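Chapter 7
Steaming on the Worktop: Equipment, Loading and Transfer

Aims of the chapter
This chapter deals with the small electric steamer as used in training kitchens and canteens. By the end of it the student should be able to name the main parts of the appliance, set out a work area for it, load a perforated tray correctly and move cooked buns to a serving plate without damage. Doughs and fillings are treated in Chapter 3 and are not repeated.

7.1 The principle
Steam carries heat to food by condensing on it. When water vapour meets a cooler surface it turns back to liquid and gives up its latent heat, and this happens quickly even though the temperature never rises much above that of boiling water. The surface of the dough stays pale because browning needs a drier and hotter surface than steam can give.

An electric steamer has a base, which houses the heating element and holds the water; a tray or basket with a perforated floor; and a lid. The perforations let vapour rise past the food and let condensate fall back. A tray floor that is wholly covered by food cannot do either job properly, and the load must be arranged with this in mind. 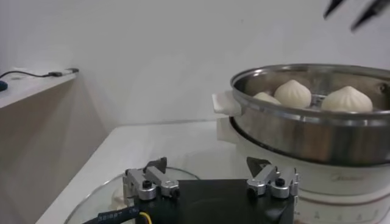

Why are steamed buns set apart on the tray when they would fit if touching?
Dough expands as it heats, and buns that touch at the start will join along their sides. The joined faces receive less steam, remain dense, and tear when the buns are pulled apart. A gap on every side also keeps some of the perforations clear.

7.2 Shaping and its effect on the load
Pleated buns are closed by drawing the edge of the dough circle up in folds and twisting the folds together. The closure is the thickest part of the wrapper and the last to cook through. In the Flodton method, which this book follows, the dough is rolled thinner at the rim than at the centre, so that the gathered top and the single-layered bottom finish close together. Buns in one load should be of similar mass. Where sizes vary, timing is set by the largest.

Each bun stands on a square of paper or on a lightly oiled tray. Oil is applied with a brush and must not fill the holes.

7.3 Setting out the work area
The steamer stands on a level surface, clear of shelves and wall cupboards. The lid has its own place on one side, and the serving plate is put on the other before the lid is lifted. This order of work, lid to one side and food to the other, keeps the hands from crossing over the open tray. It was adopted at the Dastham training kitchen and is assumed in the exercises at the end of the chapter.

A glass lid should be laid flat and well in from the table edge. It must not be put down on a cold metal surface or rinsed under the tap while hot.

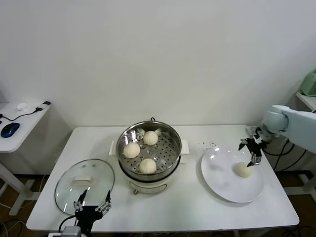
Fig. 7.1 Table layout: glass lid to the left, electric steamer with three buns on the perforated tray, and large white plate to the right.

7.4 Opening and transfer
Switch off at the base and wait. The lid is raised first at the side furthest from the body, then drawn away level so that the water beneath it does not run on to the buns. Lift each bun from underneath with a broad tool. Gripping the pleats may open the closure and release the filling.

Buns held for later service are kept covered. Filled buns must not be allowed to fall below the hot-holding temperature given in Table 7.2.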